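3.2 Table finish and where people sit

Figure 2. Round table with a light orange wooden top. 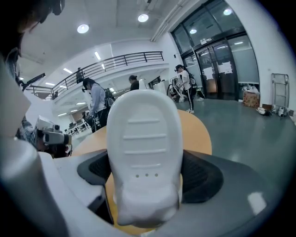 3.3 Seating survey

We ran the survey in the Flosby reading room, Jamurville, over 4 weeks in June. Paper slips, one per visit. Visitors marked which table they used, how long they stayed (own guess), and whether they would pick the same spot again. 140 slips came back usable. The rest had no table marked, or two tables marked, and were dropped.

Round tables did better than we expected from Navickas. In that study long tables by the windows filled first and the round ones were left for late arrivals. Not so in Jamurville. Round tables filled early, mostly by people on their own, and stayed taken into the afternoon. Groups went for the long tables near the door. Noise may explain part of this, see 3.5. Lighting we did not measure, which is a gap.

Length of stay is harder to read. Self-reported, rounded to the half hour by nearly everyone. Stays of up to 4 hours were reported at the round tables, shorter at the long ones, but the slips were filled in on the way out and people in a rush probaly skipped them. Short visits are therefor undercounted. We have no good fix for that.

Finish: the Nustness questionnaire asks for a rating of the surface as "warm" or "cold" and we kept the wording so the results could be compared. Light wood was rated warm more often than gray laminate. Same direction as the pilot. Whether the color or the shape is doing the work can't be split here, all of the round tables had wood tops and none of the long ones did.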